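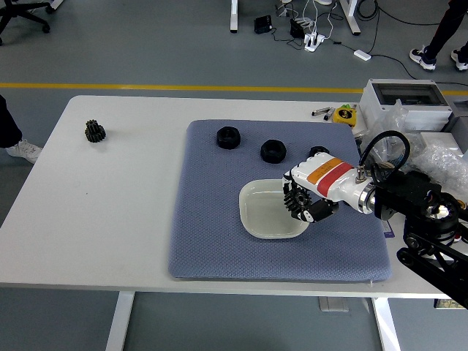 How do you keep small parts from wandering off while you sort them? Give every job a soft mat and a shallow dish, and put each piece back in its place before you pick up the next one.

We get asked that a lot at the Mensah workroom, usually by folks who have just spent a Saturday morning on their knees looking for a washer under a radiator. So this month's gallery page is all about sorting.

**On the table**

A gear held just over the white dish, with three black hexagonal pieces, shaped like nuts, sitting on the blue-gray mat behind it. I do love that quilted diamond texture! We went through hard trays, old towels and a piece of carpet before we settled on padded mats, and I wouldn't go back to any of them. A towel catches on every tooth of a gear, and the carpet — well, the carpet shed.

The little black gear by itself on the left, off the mat, is the two-tiered kind, with one set of teeth stacked on another. I have a soft spot for those. When you're sorting a mixed batch, put the stacked ones in their own group right from the start, even if the group is only one gear big. They look a lot like the ordinary ones when you tip them over, and you'll be glad later that you kept them apart.

At the back you'll find the tape measure and two markers, which live on just about every table we own, plus a good heap of bubble wrap. Please save your bubble wrap! We reuse it when parts go out to Dreltthorpe, and we always seem to run short in December.

**A few notes for anyone setting up a table at home**

White dishes are lovely for dark parts. If your parts are pale or shiny, try a dark dish instead, or slip a scrap of black felt into the one you have.

Sort by shape first and size second. I used to do it the other way around, and I would end up with a nice tidy row of things that had nothing to do with one another.

The last Oltamer kit we sorted had 400 pieces in it, and it took 2 of us most of an afternoon with the radio on. The Leveo kits are smaller, 200 pieces or so the lid says, and they make a very pleasant evening if you have the patience for it. Write the group name on the dish lid before you fill the dish, and let the ink dry before you stack anything on top.

The workroom is open until 7 on sorting nights. Bring your own jar of odds and ends if you have one — we have plenty of table, and there's usually a spare mat on the shelf by the door.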